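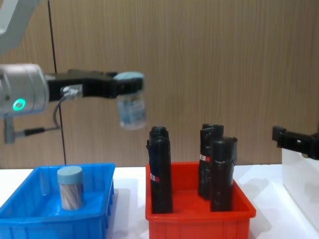 Rutherford Hall Teaching Building
Pre-Semester Safety Walkthrough, Checklist and Comments
Completed in February, starting 7:30 a.m.
Areas covered: ground floor, second floor, main lecture hall, stairwells A and B, bike shelter

Key: OK = no action. MINOR = fix within the month. ACTION = fix before classes start.

1. Exits and stairwells

1.1 Exit doors open fully from the inside — OK
1.2 Exit signs lit — MINOR
Sign above the east door on the second floor flickers. Work request is in.
1.3 Stairwells clear — ACTION
Stacked chairs on the lower landing of stairwell B, left over from the open day. Same comment as last semester. They need a storage place of their own or they will be back on the landing after the next event.
1.4 Handrails tight — OK
1.5 Stair edge strips in place — MINOR
Two strips lifting in stairwell A, both between ground and second. Taped for now.

2. Main lecture hall

2.1 Posted capacity matches the permit — OK
Permit and sign both read 700.
2.2 Aisles clear, no loose cables — ACTION
Extension cord runs across the center aisle to the recording desk. The rubber cover is too short by one seat width. Either get a longer cover or move the desk.
2.3 Fixed seating secure — MINOR
Row M, seats 14 and 15 rock when you lean back. Bolts tightened once already. The floor plates may need replacing.
2.4 Step lights working — OK
2.5 Stage edge marked — OK
New yellow tape since the fall check.

3. Fire equipment

3.1 Extinguishers in place, gauge in the green — OK
3.2 Inspection tags current — MINOR
Tag missing from the extinguisher outside room 133. The log shows it was serviced with the rest. Floson will send a replacement tag.
3.3 Alarm pull stations not blocked — ACTION
Notice board on wheels parked in front of the one by the student help desk. Moved during the walkthrough. Please tell whoever sets up the club tables.
3.4 Fire doors close and latch on their own — MINOR
Corridor door near the restrooms closes but does not latch unless pushed. Closer needs adjusting.
3.5 Evacuation maps posted — OK
The maps still call the study lounge by its old name. Not a safety problem, but new students ask.

4. Classrooms and offices

4.1 Power strips not chained together — ACTION
Found in the shared adjunct office, with a space heater on the end of the second strip. Heater unplugged and tagged. Personal heaters are not allowed in this building under the housekeeping rules.
4.2 Tall shelves fixed to the wall — OK
4.3 Windows open and close safely — MINOR
Crank handle missing, room 118.
4.4 Ceiling tiles in place — MINOR
One stained tile on the second floor near the drinking fountain. Plumbing has been asked to look above it before it gets swapped out.

5. Outside

5.1 Walkways free of ice and trip hazards — OK
Salt bin at the north entrance is less than half full. Order more.
5.2 Lighting on paths — MINOR
Lamp nearest the bike shelter is out. Brerkex has the lighting contract.
5.3 Accessible ramp and door button — ACTION
Outer button works, inner button does not respond every time. Needs to be fixed first — there is no other step-free way out on that side.

Follow-up

All ACTION items are to be entered in Kuvport the same day and closed there with a note. Please don't close an item just because a part was ordered. Repairs over $3,000 go through the dean's office before any work is booked. The only item likely to reach that is 2.3, if the floor plates have to come up.

Next walkthrough: before summer session.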